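Kitau group, monthly meeting, June 2018
Present: Lesego Sibiya (chair), Eustaquio Cuevas (notes), Ullmont and Mokgethi teams

1. Simulation results
Eustaquio went through the two-arm kitchen runs. We now have 1,718 simulated episodes, and the policy trained on all of them finished 30 of 41 test layouts. Best result so far, and everyone was very pleased! Lesego liked how well it copes when the objects get moved around the counter.

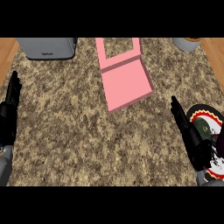
Most of the misses came from one arm waiting too long for the other. Mokgethi suggested shorter action chunks – easy to try, and the training script already allows it. Agreed to run it with 2 random seeds first.

2. Write-up
Lesego will draft the methods section. Clalulis comparison still to be added. Real-arm tests stay planned for December.

Actions: Eustaquio to start the short-chunk runs and share the curves.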